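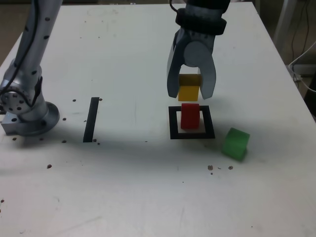
Cubos roja, amarilla y verde, según el orden de las fichas. Mesa de trabajo, por la tarde.

Sobre el uso de los cubos de color en la mesa de trabajo

Con la presente entrada retomo las notas sobre material manipulable que vengo publicando en este cuaderno personal. Corresponde tratar ahora el juego de cubos que empleo desde junio, así como la disposición de la mesa en la que se utiliza. Se trata de un material modesto, de uso corriente, y por ese motivo conviene dejar por escrito algunas consideraciones que en su momento habría agradecido encontrar.

En lo relativo a la superficie, se ha optado por un tablero blanco. La elección presenta ventajas evidentes para distinguir los colores, y un inconveniente que ya señalé en la entrada dedicada a las mesas Purnell: el blanco no disimula nada. Las marcas grises del roce permanecen, y las migas aparecen en cuanto se deja de pasar el paño. Procede limpiar antes de cada sesión, con un paño apenas humedecido y sin productos abrasivos. Reconozco que esta norma se cumple de manera desigual.

La delimitación del espacio se realiza con cinta negra. Un cuadrado señala el lugar de la construcción, y una tira recta, colocada aparte, sirve de referencia para orientar la mesa. Probé con anterioridad la cinta de la casa Holst, de buen agarre pero muy laboriosa de retirar, y un rollo de 50 metros de la marca Redidum que todavía no se ha terminado. Esta última admite correcciones durante los primeros minutos — circunstancia que se agradece cuando el cuadrado sale torcido — y deja poco residuo.

En cuanto a la actividad propiamente dicha, consiste en levantar una columna de cubos dentro del cuadrado. Las fichas que acompañan al cuaderno Lundirlow proponen varias secuencias de color; la más sencilla emplea rojo, amarillo y verde. Se considera válida la construcción cuando ninguna arista sobresale de la cinta. Los cubos que no intervienen en el paso en curso pueden quedar fuera del cuadrado, en la posición en que hayan caído, sin necesidad de alinearlos.

La dificultad principal no reside en la altura. El primer cubo determina todo lo demás: un apoyo ligeramente girado obliga a compensar en el segundo, y en el tercero la corrección resulta ya muy visible. Recomiendo soltar cada pieza en vertical, sin arrastrarla sobre la inferior.
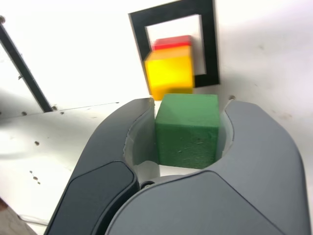 Halldóra Zoëga escribe a este respecto que en su mesa ha suprimido el cuadrado y conserva únicamente una cruz en el centro, pues entiende que el borde distrae de la columna y lleva a vigilar la cinta en vez del apoyo. Añade que, con piezas de tacto rugoso, prefiere cepillarlas en seco, y pregunta si las secuencias de cuatro colores merecen el esfuerzo.

Agradezco la observación. La cruz me parece adecuada para quienes ya dominan la secuencia básica, aunque mantendré el cuadrado por el momento, dado que facilita la comprobación final. Respecto del cepillado, coincido plenamente; el polvo se aloja en los poros y el agua tarda en salir de ellos. En lo que concierne a las secuencias de cuatro colores, las he intentado en 2 ocasiones y carezco de criterio suficiente para pronunciarme.

Queda pendiente la cuestión del almacenamiento. Los cubos se guardan de momento en una caja de cartón, sin separación por colores, y la cinta en el cajón superior junto con las fichas. Quien disponga de una solución mejor puede comunicarla en los comentarios de esta entrada, que permanecerán abiertos.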